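Wultdale room, sound notes – September, load-in from 2 pm

PA check before the Kistus show. Walked the floor with pink noise first, then the usual two reference tracks. 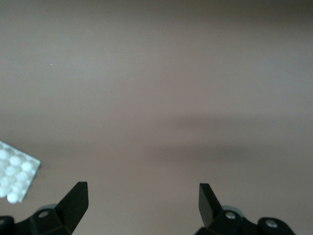 Low end still piles up under the balcony. Nasty bump near the back bar, almost nothing at the mix position, so whoever mixes from there is going to push the subs and wreck it for the back rows. Pulled the subs down 3 dB and delayed the balcony fills by 15 ms. Better. Not fixed.

Monitors: wedge 2 rings at 300 as soon as the vocal mic goes past the line of tape. Notched it narrow. Wedge 4 has a crackle – swapped cable, same, swapped channel, gone. So it's the channel. Taped over it, don't use channel 21 till the card's been out.

Soundcheck at 5. Band is louder on stage than the rider says, guitar amp pointing straight at the singer's head. Tilted it back and turned it in toward the drums, she could hear herself after that. Accordion pickup is thin and honky, blended in a small condenser on the left hand side only. Much nicer for the slow ones. Feeds back on the fast ones so mute it for the last three songs!!

Makhubela set is support, quieter, two voices and a kora. No compression on the kora, tried it and it just went flat. Short plate reverb on voices, nothing else. Want to leave that one alone as much as posible.

Doors 7:30. Room sounded totally diferent full – top end dropped off a lot, brought the horns up a touch after the first song and left them there.

Desk file saved as Retell 3414. The older Retell file has the wrong fill delay in it, dont load that.

To do: card on 21, new clip for the kora mic, ask about curtain on the back wall again. Spare DI still missing.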